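Keeping a Refillable Vape Tank Clean at Home

I use rebuildable tanks for many years, and most questions I receive at the Minula forum are about cleaning, so I put my habits together on one page. They work for me with the Trosum and with the older Sinov tank. Your manual always comes first.

Before you start

Switch the device off and take the tank away from the battery part. Empty the old liquid into a paper towel and put it in a closed bag. Wear thin gloves, as nicotine goes through the skin. Children and pets should be in another room, and the bottles should stand in a cupboard with a lock.

Washing the parts

Take out the cotton first and throw it away. Then put the glass, the metal parts and the drip tip in a bowl of warm water with one drop of dish soap. Leave them for 8 minutes. Very hot water is not good for the rubber rings, they become loose and the tank leaks later.

Rinse three times. If there is still a smell of the old flavor, leave the parts overnight in clean water with a spoon of baking soda. Şengül Ağca wrote to me that she uses lemon juice. I tried it, but the smell of lemon stayed in my Karakaya tank for days.

Use a separate bowl for this work, and keep it away from the dishes you eat from. I marked mine with red tape on the bottom.

Drying

Put everything on a towel with the openings down. I wash after dinner and build again in the morning, when the water is gone also from the small holes. A hair dryer on the cold setting helps if you have no patience.

Clean the table before food comes back on it. Wipe it with soap and water, then with a second cloth.
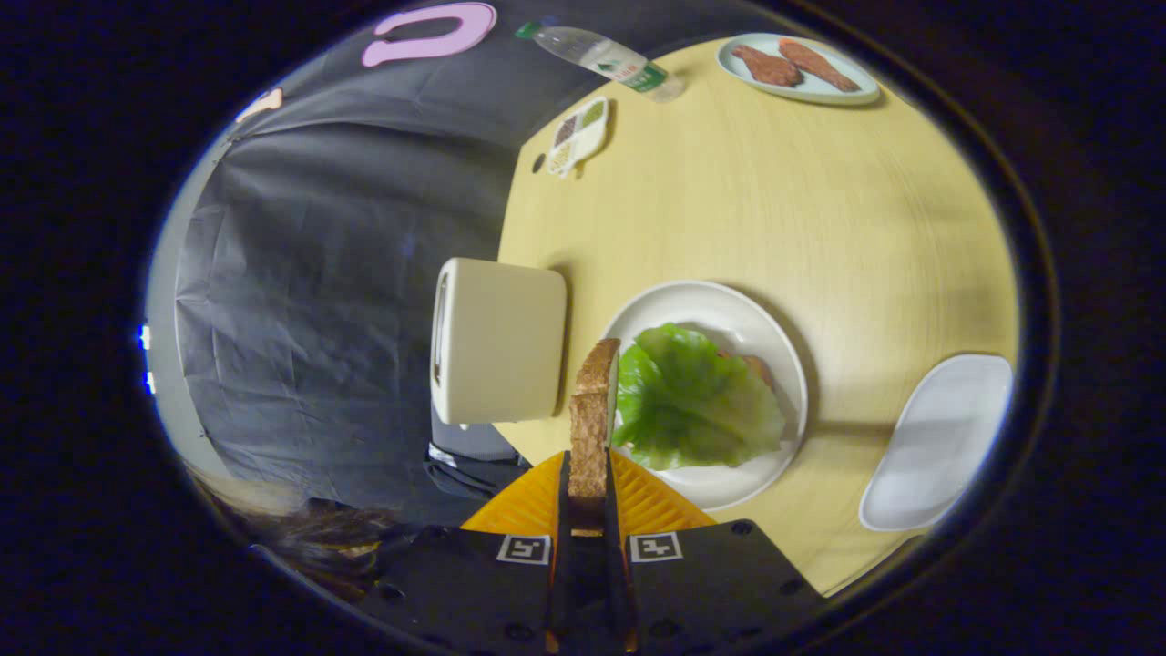
Putting it together

Look at each rubber ring under a lamp. Change it if you see a cut or a flat place. Put the new cotton in, not too tight, and wet it with liquid before you close the tank. Fill, wait 5 minutes with the tank standing upright, and check under it for drops.

Keep three spare rings of each size in a small box with a label. Gunnel Skjelbred asked me where to keep the spare glass: in a sock, inside the same drawer.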